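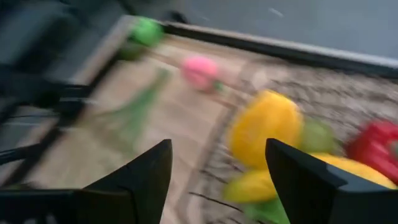 Toy produce on a light wooden board, in a bit of a blur.

I have been eating out of season my whole life and I didn't know it until I moved to Garkelbridge. Where I grew up, a tomato was a tomato in January and a tomato in July, and my mother bought four of them every week and put them in the fridge door. (I know. I've stopped doing it.) So when I signed up for a farm share last spring I figured I'd get the same stuff as always, only with more dirt on it.

Well! The first box had 13 turnips in it. I had cooked a turnip maybe twice. I roasted some, mashed some, gave three to the neighbors, and ate the last one raw with salt while standing at the sink, and that last one was the best of the lot by a mile. If you get the little white ones, don't cook them. Slice them thin, salt, a squeeze of lemon if you have it.

Several of you wrote in after the last issue asking how I keep up with a full share in a two-person house, so I promised I'd go through it. My system, such as it is: the minute the box comes in, I take the tops off everything. Carrots, beets, radishes, all of it. The leaves pull water out of the root and by the end of the week you have a drawer of rubber. Greens get washed right then, spun, and rolled up in a dish towel inside a bag. I hate doing it at six in the evening when I'm hungry, but if I leave it for later it doesn't happen and I end up with soup. I have made so much soup.

Then I write what's in there on the back of an envelope and stick it to the fridge door. Cross it off when it's gone. That's it, no app. I tried an app for 17 days and it kept reminding me about a cabbage we had already eaten.

Potatoes and onions go in the hall closet, in separate bags, on separate shelves. Squash sits out on the counter and will be fine for weeks. Basil goes in a glass of water like flowers and never, ever in the fridge. I learned that one the black and slimy way.
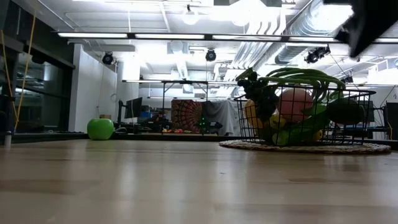 A wire basket of make-believe fruits and vegetables, grapes included.

Now, September. This is the month I wait for, because everything overlaps – the last peppers and the first squash, corn if we're lucky, and those ugly purple plums from the orchard out past Clultelport that look like nothing and cook down into the best jam I've ever made. I do nine jars and hide two from myself. Equal parts patience and sugar, or close to it, with a strip of lemon peel in the pot. I don't use pectin with plums. They set on their own if you let them bubble long enough, and a cold saucer in the freezer will tell you when they're ready.

The other thing I'd say, if you're thinking about a share for next year, is to ask for the half size first. I didn't, and I spent that whole first summer feeling guilty about kale. A half share every week suits us much better than a full one ever did, and when I want extra I just go to the market and buy it. The stand at the far end, by the bike racks, sells seconds after noon for next to nothing, and bruised peaches make perfectly good cobbler.

A few people asked about freezing corn too. Cut it off the cob raw, spread it on a tray, freeze, then bag it up. I skip the blanching. Purists can write to me, I'll read every word – and I'll still skip it.

Next issue I want to do beans, the dried kind, so send me your bean questions.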